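Vollville Unit 156: Fit-Out Gallery, Interior Works

Unit 156 is a one-bedroom rental on the second floor of the Vollville block. The works covered on this page ran through June and took in curtain hardware, trim, wall finish and soft furniture. Structure, plumbing and wiring were left alone and are not covered. Drawings were done by Ailbhe Moynihan. Installation was by Struan Cowie and Retno Mandagi. Siobhán Buckley checked measurements on the first and last visits.

The gallery follows the hardware notes below. Dimensions are in inches unless marked otherwise. Total spend on materials for the items listed was $3,291, delivery included, furniture excluded.

Background

The unit had been let furnished for years, and the curtains hung from a tension rod that had worn two grooves into the paint. The brief from the owner, Fionnuala Moynihan, was short: a fixed track, curtains that can be taken down for washing without a ladder crew, trim that lines up at the corners, and seating that can stand close to a wall without marking it.

Track

The track is a white Koubek profile, metal, single channel. Gliders load from the end. Koubek also sells a double-channel version, which was priced and dropped, as the unit has no need for a sheer layer.

Brackets were spaced at 15 inches. The supplier's sheet allows wider spacing for light fabric, but the curtains here are lined and the closer figure was kept for the whole length. Each bracket was fixed first, leveled with a string line, and the track clipped in afterward. Clips were tested by hand before the gliders went in. One bracket near the end had to be moved a quarter inch to clear a fixing already in the wall.

End stops are push-fit. They hold well enough, though a hard pull on the curtain will shift them, and the tenant sheet says to draw the curtain from the leading edge.

Trim

The trim is a narrow gray strip, chosen to cover the joint where the pale finish meets the warmer gray. The two paints were cut in first and the strip was set over the line once both coats had cured. Adhesive only, no pins. Mitered ends were tried on a sample and looked untidy at this width, so the ends are square cut and butted.

Where the strip passes close to furniture, the lower edge was eased with fine paper. It is a small thing but fabric does catch on a sharp arris.

Wall finish

Both colors are Idico matte, water based. The pale one is a gray with some green in it and reads cooler in the morning than in the evening. The darker one is a warm gray. Two coats of each over a patched and sanded base. Siobhán Buckley asked for a third coat on the patch where the old rod had rubbed, and it was done the next morning.

Matte was picked for evenness under side light. It marks more easily than an eggshell would, and a labeled half-pint of each color has been left in the hall closet for touch-ups.

Upholstery

The seating is covered in a light gray Votell cloth with a fine weave. Seams are topstitched, with the stitch line set in from the edge so that it follows the curve of the piece. The first sample came with a contrasting thread and was sent back - it drew the eye to every slight change in the curve. The thread used is close to the cloth in tone.

Covers are fixed, not zipped. Cleaning is by vacuum with the soft head, then a damp cloth if needed.

Gallery
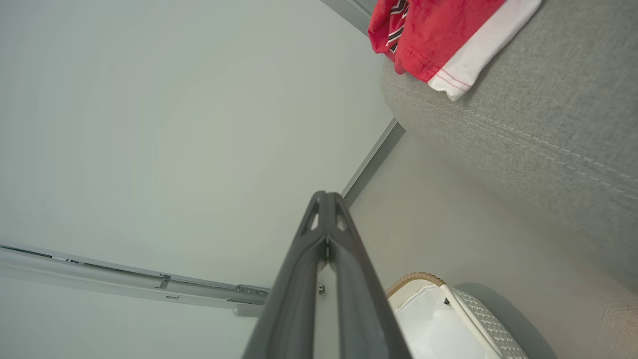 White track, gray trim strip and light gray upholstery with its curved stitch line.

Care and spares

Track: wipe with a dry cloth twice a year. No oil in the channel. A silicone spray can be used if the gliders drag, sprayed on a cloth first and kept well away from the upholstery.

Brackets: check the fixings when the curtains come down for washing. Hand tight is enough.

Trim: if an end lifts, clean off the old adhesive before setting it back. Fresh adhesive over old does not hold on this strip.

Spares left in the unit: gliders, 2 end stops, one length of trim, both paints, and a folded piece of the Votell cloth large enough to patch a seat corner. Retno Mandagi has the cut list for the track and can supply it for the matching units on the same floor.

The bedroom was not part of this phase. Its track has been measured and will use the same profile and bracket spacing.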